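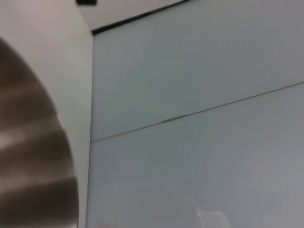
Slide 4. Wrist view, metal surface at close range, motion or focus blur.

Start with the blur. A lot of our wrist input is like this, and the edge detector still returns a contour. The contour is usable along one side only. Say that the confidence score did not drop enough to tell the planner.

Timing. Clorkero stamps wrist images on arrival at the host. Flindero stamps joint states at the driver. The two clocks were compared in February and the offset was never written into the config. Lenni Rissanen found it by replaying 184 logs.

Slide 5. Head view and arm planning. 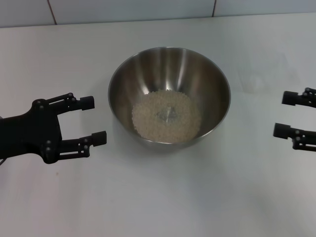 The planner treats the two arms as one problem with a shared keep-out volume around the bowl. Rim pose comes from an ellipse fit in the head view. Reflections on the inner wall pull the fit inward, so we fit the outer rim only and discard anything below it. Rice is not modeled. Mention this before someone asks.

Control loop runs at 1000 Hz, planner replans on request. Timeout is 900 ms, then hold position.

Slide 6. Open items.
Blur gate before the contour step, threshold still set by hand.
Offset into the config (Eskola branch, ticket 1063).
Skip the Prurkorano comparison if short on time.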